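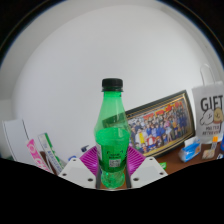

The white fingers closed on the base of a green plastic bottle, three screw holes showing on each plate.

Drorelitz finger set for hand-held grippers – review
Posted 28/08/2021 by Dilani Howlader

I look after one hand-held gripper, and the old fingers had worn to the point where they met at the tip and nowhere else. The Drorelitz set was ordered as a replacement. You get two flat white finger plates, a bag of screws and a folded sheet of instructions.

Fitting took 24 minutes, and most of that went on the left finger. Put all the screws in by hand first and leave them slack. Close the gripper on something with straight sides, let the plates settle against it, then tighten a little at a time. The sheet tells you to tighten the top screw fully before starting the next, and when I did it that way the plate sat crooked. Imtiaz Khondokar fitted a set the week before and had the same trouble.

The purple ribbed part stayed on while I worked. The sheet says to remove it, but a short screwdriver gets in past it without much bother. Check the rods while you are there. One of mine needed a wipe and a very small amount of grease.

For testing I used whatever was on the desk. A smooth bottle is a fair trial for flat plates, and gripping low down by the base worked better for me than going for the label. Over 800 open-and-close cycles the right plate held its position. The left one loosened slightly at 463, so I took the screws out, added thread lock and carried on. It has not moved again.

Small flat packets are still awkward. The plates meet squarely enough, but there is little to catch a thin edge – the Kordestani fingers I had before were better at this when they were new.

The screws are soft. I rounded one head on the second removal and replaced it from the spares drawer. A set costs £20, and at that price I would have liked two spares in the bag.

Four out of five. I will check the screws again after another month of use.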